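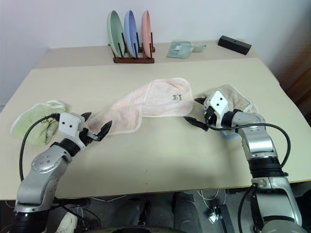
Two arm folding station going in at our laundry, what happens to the rest of us?

Posted in Work and Jobs, August 5, 2021

Hi all, hoping someone has been through this. I work in a laundry on the edge of Gresbridge, we do towels and table linen for small hotels, gyms, a couple of care homes. 9 of us on days. Mostly folding and packing, bit of sorting.

Management have told us a two arm folding station is coming in January. Small towels and cloths only to start with, the big bath sheets and anything fitted stay with us. Firm supplying it is called Zallau. We had a twenty minute talk in the canteen with slides and then back to work, no time for questions really.

What they said: no job losses "planned". People will move to "tending" and checking. Hours the same for now. Nothing in writing. My supervisor doesnt know any more than we do, I did ask.

So what I want to know is
- what does tending one of these involve all day
- is it slower or faster than a person, because on the slides it looked dead slow
- can they change my job from folder to machine minder without asking me
- do we lose the piece bonus. This is the big one. I get a bit extra over 400 towels a shift and it pays for my bus pass and then some

Been there nearly eleven years, not against it as such, my wrists are shot. Just want to know what to ask before it's all decided. Thanks in advance, typing this on my break so sorry for the mess

steamroom_sal

Posted by covby_nights

We've had two of these stations since last year at our place in Covby, different supplier but same sort of thing, pair of arms over a table. Will try and go through yours, quick as I can.

Tending. You feed it and you rescue it. Ours likes towels coming one at a time and not in a heap. If you tip a load out and they're twisted together it will grab two, or grab one by the middle and sit there having a think. So you end up untwisting and spreading things out ready for it. Then you look at what it's folded, redo the bad ones, stack, label, trolley. You are on your feet just as much. Less of the same wrist movement though, mine did get better, I'll give it that. My neck got worse from leaning over to look. Ask for the table at the right height BEFORE it gets bolted down. Ours is set for the machine and too low for anybody tall.

Speed. Slower than a decent folder, by a long way, on anything mixed. Thing is it doesn't go for lunch. First full week ours did 3,123 hand towels across both stations and the manager put the number on the noticeboard like a football score. No mention that we had refolded a fair pile of them. If they start counting, ask that refolds get counted too, and who did them. Otherwise the machine gets the credit and your numbers drop.

Bonus. Ours went. Not on day one. For the first 4 months they paid us our average from before, then it was "under review", then it was a flat top up that's less than what the quick folders used to get and more than the slow ones got. So some people were happy tbh. I was not. If I had my time again I'd have asked for three things in writing: how the average is worked out, how long it's protected, what replaces it.

Also noise, there isnt much. Ours is quieter than the tumblers. What does get you is the stopping. It stops and beeps and you're the one who has to go, so you can't get into a rhythm on anything else. They had one of us looking after two stations and packing as well, didn't work, packing fell behind and she got told off for it. Push for one person one station for the first few months at least.

Colours and fabric, test it on your real stock. Ours was fine on plain towels at the demo, then got in a muddle with thin waffle ones and anything with a thick trim. Send them your worst stuff, not the nice new ones.

Training, we got half a day. Make sure everybody gets it and not just the two keen lads, or they get the grade and you get the sweeping up.

Posted by Bugti

dont worry about it, they said the same about the ironer at ours and its been broke since easter

Posted by paperwork_pat

Used to be a rep, in a food packing place, so not your trade, and I'm not a solicitor.

On changing your job: get your contract out and read the job title and the bit after it. If it says something like "laundry operative and any other reasonable duties" they have a fair bit of room. If it says folder, or sets out the piece bonus in so many words, they should be talking to you and getting agreement and you can say so politely. If the bonus isn't in the contract but you've had it every month for years, that can still count for something, worth getting proper advice on. Take payslips. Keep copies at home.

Put your questions in one email from several of you, dated, and ask for a written reply. Doesn't have to be snotty. Ask for the risk assessment for the new station as well, including who is allowed to reach onto the table and when, and how it's stopped. People skip that one and it's the one I'd want first.

Ask whether tending is a higher grade. At our place the line minders got regraded but only after somebody asked, and it wasn't backdated.

If you've got a union ring them now and not in January. If you haven't, the free advice lines are decent but you'll be on hold a while so have your contract in front of you.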